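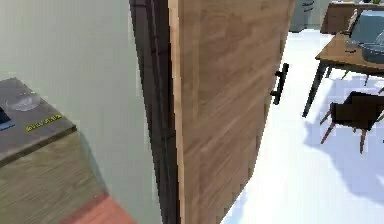 Ademir Godoy 写道：

> 《Pokosgate 门类任务评测规则》草案第三稿我读完了。先说总的看法：可以作为讨论基础，但现在还不能发布。草案第 4 章对“门已打开”的定义写得太松，仿真组和实机组会各读出一个意思来，最后两边的成功率放在同一张表里没有可比性。
>
> 具体意见有以下几条。
>
> 一、打开的判据。草案写的是“门扇转到足以让机器人通过的角度”。足以通过取决于底盘宽度、手臂收拢姿态和门洞净宽，三个量都没有在规则里固定。我建议直接规定铰链角达到 90 度，所有平台一样，简单，可查。
>
> 二、初始状态。草案允许回合从任意门角开始。这样一来，半开的门和关死的门混在一个任务名下，前者用手臂外侧一推就过了，后者要先抓把手。我不反对保留半开的初始状态，但必须单列。
>
> 三、碰撞。第 5 章只写了“不得发生严重碰撞”，没有给出力、冲量或者接触时长中的任何一个量。我们在 Grerard 门库上回放旧日志，同一批数据换两个人判，结论对不上。
>
> 四、透明物体。附录里的场景清单有玻璃器皿，但任务评分里完全不提。门扇或手臂把旁边台面上的杯子扫到地上，现在不扣分。
>
> 五、人工介入。仿真里按一下重置键不算介入，实机上扶一下门就算介入，这个口径要统一。
>
> 六、随机种子和版本号的记录方式。草案说“应当记录”，没有说记在哪里、由谁核对。
>
> 另外，第 7 章的例外条款建议整章删掉。例外写得越多，越没有人按正文做。

意见收到，谢谢。我按原来的顺序逐条答，同意的给出改后的条文，不同意的写明理由。条文编号沿用第三稿，等合并完再统一重排，请大家这一轮先不要改编号，否则差异文件没法看。

关于第一条，打开的判据

问题成立，解法我只同意一半。

固定角度的好处是可查，坏处是它把一部分合规的门排除在外。Grerard 门库里有相当一部分门带限位，限位角小于 90 度，任何策略在这些门上都拿不到成功。如果为了判据去放宽限位，等于改了资产，与实物不再对应。反过来，有些门的铰链行程很大，转到 90 度时门扇背面正好顶在墙边的家具上，机器人要继续推才算数，这时判据实际上在鼓励碰撞。

提议改成两级判据，两级都要报告：

4.1 铰链判据。门扇的铰链角达到该门可用行程的规定比例，并保持到回合结束前的静置段结束。可用行程指从闭合位到限位或到首个静态障碍物接触位之间的角度，由场景发布方预先算好，写入场景描述文件，参评方不得自行改算。

4.2 通过判据。规则附带的标准通过体沿门洞中线平移，全程与门扇、门框、门洞两侧家具无相交。标准通过体的尺寸由规则给定，与参评平台的实际尺寸无关。

4.3 两级判据分别计入结果表，不得合并为单一成功率。只报其中一级的结果，在汇总表中标为“不完整”，不参与排序。

铰链判据用来和以往的数据衔接，通过判据用来和实机衔接。以往大家只报铰链角，Fisetti 的旧日志里也只有铰链角，这部分数据不作废，归入 4.1，4.2 一栏留空。

静置段的作用是排除门弹回来的情况。带闭门器的门在松手之后会往回走，最大角度那一刻截下来当成功是不合适的。静置段内允许末端执行器继续接触门扇，但要在日志里标明。是否允许用身体其他部分挡门，我倾向于允许并单独标记，实机上这是常见做法，禁掉没有意义。

关于第二条，初始状态

同意单列。改后条文如下：

3.2 初始门态分为三类：闭合且锁舌入位；闭合但锁舌未入位；半开。三类分别建立任务名，分别统计。

3.3 半开状态应给出初始铰链角、开启方向（朝向机器人或背离机器人）以及把手在初始相机视野内是否可见。

3.4 同一次评测中，三类的配比由发布方给定。参评方可以只参加其中一类，结果表须写明参加的类别。

开启方向必须写进去，理由各位做过的都清楚。朝机器人转来的门，门扇边缘会占掉一大块视野，机器人看到的主要是一条很窄的侧边和一个斜得厉害的门面，单目深度在这个角度上误差最大。把手又装在靠自由边的一侧，杆式拉手离门面有一段间隙，靠两个短座撑出来，从侧面看过去，手指能不能伸进间隙，只看彩色图很难判断。背离机器人的门没有这个问题。两种放在一个任务名下取平均，得出的数没有用处。

把手类型也一并要求登记。第三稿只区分“有把手”和“无把手”，不够。至少分为杆式拉手、下压执手、球形执手、嵌入式扣手。竖直安装与水平安装要分开记，腕部姿态完全不同。登记由场景发布方完成，参评方如果发现登记与资产不符，报勘误，勘误生效之前按原登记计分。

关于第三条，碰撞

同意给量。分歧在给哪个量。

接触力在 Fisetti 里随求解器步长和接触刚度变化很大，同一个动作改一下子步数，峰值力可以差出一个量级，拿峰值力当门槛等于在考求解器参数。冲量稳定一些，但短促的硬碰和长时间的顶推可能给出相同的冲量，性质不一样。接触时长单独用也不行，理由同上。

改后条文：

5.1 非任务接触指机器人任意部位与门扇、把手以外物体的接触，以及底盘与门扇的接触。

5.2 每次非任务接触记录：起止时刻、接触双方的部件名、累计冲量、接触期间被接触物体的位移。

5.3 被接触物体位移超过该类物体门槛值的，记为扰动。机器人与固定结构（墙、门框、地面以外的固定家具）之间的累计冲量超过门槛值的，记为撞击。

5.4 扰动与撞击分别报告次数。出现撞击的回合不计成功；出现扰动的回合仍可计成功，但须在结果表中分列“无扰动成功”。

5.5 仿真评测应固定子步数与接触参数，数值以场景描述文件为准。为加快训练而修改参数是允许的，评测时必须恢复。

至于两个人判同一批日志对不上，我去看了 Dantas 那边的汇总。旧日志合计 3,805 个回合，争议集中在两种情形：手臂肘部擦过门框，以及底盘一角顶着门扇往外推。前一种按 5.3 由冲量决定，后一种按 5.1 属于非任务接触，但位移对象就是门扇本身，所以还要补一句：底盘顶推门扇造成的门扇位移不计为扰动，按推门方式登记。这句放在 5.3 之后，措辞请熟悉底盘的人再看一遍。

判定由脚本完成，人工只处理脚本标为“无法判定”的回合。人工判定要两人独立进行，意见不一致的按不成功处理，不设第三人裁决。第三稿里的仲裁流程删去，执行成本太高，实际上也没有人用过。

关于第四条，透明物体

同意进评分，但要先解决登记问题。

现在的场景里，透明器皿的渲染和碰撞体由两份文件描述，彩色图上它只是浅色背景前一个淡淡的轮廓，深度图上多半没有返回值，而碰撞体是实的。参评方拿到的观测里几乎没有它，评分却按实物算，这一点必须事先告知。我不主张因此放过，真机面对的就是这个情况，但规则要写清楚：

6.1 场景描述文件须列出所有渲染透明度高于门槛的物体，并注明其是否放置在门扇扫掠区或手臂可达区内。

6.2 透明物体的扰动与不透明物体同等计入，但在结果表中另列一栏。

6.3 深度观测应按传感器模型生成。直接使用渲染器的理想深度作为观测的，须在提交材料中声明，并归入单独的赛道。

6.4 透明物体的名单可用于训练，不得作为评测时的输入。

顺带说一下台面。门附近的柜子、箱子，台面高度往往正好在手臂回撤的路径上，扫掠区如果只按门扇算，会漏掉这一部分。6.1 里把手臂可达区写进去就是为了这个。可达区按标准通过体加一个固定外扩来算，不按各家的手臂来算。

高反光地面要不要登记，第三稿没提。白色亮面地板会把家具和门的下沿反射出来，同时阴影边缘很软，基于平面分割的导航模块在这里容易把反射当成地面以下的结构。我建议加进场景描述文件，作为可选字段，本版不参与评分。有异议请单独开帖，不要在本帖里展开。

图像里出现的文字标签也请发布方处理一下。字太小、分辨率不够时读不出来，留在那里对任务没有帮助，却可能被模型当成场景指纹记住。评测集与训练集若共用同一标签贴图，应在评测集中替换或移除。这一条写在附录，措辞用“宜”，不用“应”。

关于第五条，人工介入

同意统一。定义改为：

2.6 介入指在回合开始信号之后、回合结束信号之前，由人或外部程序对机器人、门或场景物体的状态作出的任何改变，包括重置、暂停后修改、扶门、移开障碍物以及切换控制模式。

2.7 发生介入的回合记为介入回合，不计成功，计入分母。

2.8 因仪器故障（断电、通信中断、仿真进程崩溃）终止的回合可以重做，但须保留原日志，并在提交材料中给出故障记录。同一初始条件重做不得超过一次。

重点是“计入分母”。第三稿漏了这四个字，有两家在试填表格时把介入回合整个去掉了，成功率自然好看。仿真里按重置键今后一律算介入，不论是谁按的，也不论是否由看门狗脚本触发。看门狗超时应直接判为失败，不走重置。

急停另算。急停之后回合立即结束，记为失败，不记为介入，避免操作员为了数据好看而犹豫。实机场地的操作员任何时候都可以按急停，不需要事后说明理由，这句话放进 2.9，作为强制条款，措辞不接受修改。

关于第六条，种子与版本

同意写具体。每次提交附一份清单，纯文本，一行一项，字段固定为 6 个：场景描述文件的校验值、仿真器版本、评测脚本版本、种子列表文件的校验值、策略权重的校验值、提交时的配置文件。实机没有仿真器版本，该项填控制器固件版本，不得留空。

清单由参评方生成，由评测脚本核对前四项，核对不过则脚本拒绝输出结果表。后两项无法自动核对，只作存档。种子由发布方在评测窗口开启时公布，参评方不得自选，不得跳过。某个种子在本地生成的场景不合法（例如椅子与桌腿相交，或者门的扫掠区内一开始就有物体），应报告发布方，由发布方对全体参评方统一剔除。单方面剔除的，按介入回合处理。

场景生成的合法性检查目前由 Fisetti 的脚本做，只检查刚体相交，不检查视觉上的穿插。地毯、垫子之类薄的东西经常漏掉。这部分我手头没有现成的办法，谁有请把脚本贴到附件区，注明许可。

关于第 7 章，例外条款

不同意整章删除。

例外条款里有一部分确实是早期讨论留下的，可以删：关于双开门的临时说明、关于推拉门可以参照执行的说明、关于“特殊情况由发布方酌情决定”的那一句。最后这一句我也一直想去掉，它让前面六章都变成了可商量的。

但以下两项要留。其一，带钥匙或门禁的门不在本规则范围内，哪怕把手与门扇的几何完全合规。其二，有人在门后或可能有人进入扫掠区的场地，实机评测按场地自身的安全规定执行，本规则的时间限制不适用，回合超时不判失败。后一项如果删掉，等于让操作员在人和分数之间选，不能这样写。

改后的第 7 章更名为“适用范围的限制”，只含以上两项，篇幅不到半页。

另有几处第三稿里的笔误，一并更正：

3.5 “门轴”与“铰链”混用，统一为“铰链”。
4.4 表头的“角度”应注明单位为度，正方向为开启方向。
5.6 引用了不存在的附录，应为附录 B。
附录 A 中 Grerard 门库的字段“handle_side”定义写反了。以站在机器人初始位置面向门为准，把手在右即为右。双向开启的门两侧都填。

附录 A 那一处请特别注意。已经按旧定义填过表的，不用重填，脚本会按文件头的版本字段自动翻转。文件头没有版本字段的一律视为旧定义。自己手工翻过一遍又没有加版本字段的，请现在就补上，否则会被翻两次。

时间安排：第四稿合并后挂出来，意见期到 4 月底。意见请按条文号提，一封邮件一条或几条都可以，主题行保留“[门类规则]”前缀，方便归档脚本抓取。只写“同意”或“不同意”的也请发，沉默不计为同意。

尚未处理的问题有两个，留给下一轮：标准通过体的宽度取值，目前 Dantas 和 Pokosgate 给出的数不一致，等双方把测量方法写清楚再定；带闭门器的门，其阻尼参数以实测为准还是以标称为准，实机组请给意见。

引用时请删去不相关的段落，整封引用的邮件归档脚本会截断。

门类规则草案编辑
Pokosgate 评测工作组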